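Progress report to the Wesurthorpe Music Fund
Project: Killard, second album (recording and release)
Period covered: to January 2021
Prepared by: Trinity Pennington, Setberg Records

1. Status

Recording of the second Killard album is complete. All basic tracks were recorded live with the full band in one room, and vocals were added later at Savolainen Studio. Mixing is under way with Onni Koskela. Two songs have approved mixes. Four more are at the revision stage, and the rest have rough mixes only.

The track order is not final. The band wants the longest song to close side A, which puts that side over the length the cutting engineer recommends for a loud cut. Options are to move the song to side B, or to accept a lower level on the whole side. A test cut of both versions has been requested. 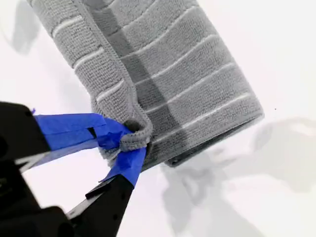
2. Changes from the approved plan

The string parts were budgeted as a quartet session. They were recorded instead by two players who overdubbed all parts. The session took longer than planned but the fees were lower, and the balance has been moved to mixing. The fund's written approval for this transfer is on file.

One song was dropped after the lyric clearance request was refused. An instrumental from the same sessions replaces it. The publishing split sheet has been amended and signed by all members.

3. Manufacturing

The vinyl order is 1000 copies, single LP, black, printed inner sleeve. The plant has confirmed a slot on the condition that lacquers and print files arrive together. Artwork is complete except for the credits panel, which depends on the final track order. The CD order will be placed after the test pressing is approved.
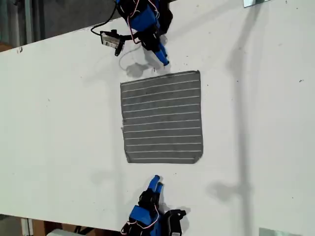 4. Promotion

The first single will be released to streaming services ahead of the album, followed by a second single with a lyric video. Pre-orders will open with the first single through the Setberg store. The mailing list stands at 3000 addresses and will be the main channel for pre-orders. Radio servicing will be handled in house.

No live dates are confirmed. The album launch in Wesurthorpe is held as a provisional booking and can be moved once without a fee.

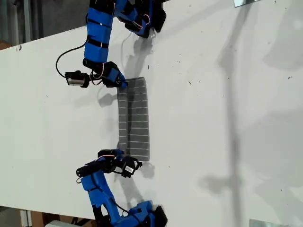

5. Risks

The main risk is the plant slot. If the lacquers are late, the next slot offered is in May, and the physical release would follow the digital one. The second risk is mix approval, which requires all band members to sign off each song. A limit of two revision rounds per song has been agreed with Onni Koskela.

6. Next steps

Approve the remaining mixes. Confirm the track order and credits. Send masters for cutting. Submit the interim expense claim with receipts for the string session and studio hire.

Comments

vinyl_side_b: Please go for the quieter cut and leave the long song where it is. I can turn my stereo up.

Marten: Will the pre-order ship outside the US? The first album didn't.

Trinity Pennington: Shipping zones will be listed in the store when pre-orders open.

redkettle: Which song got dropped?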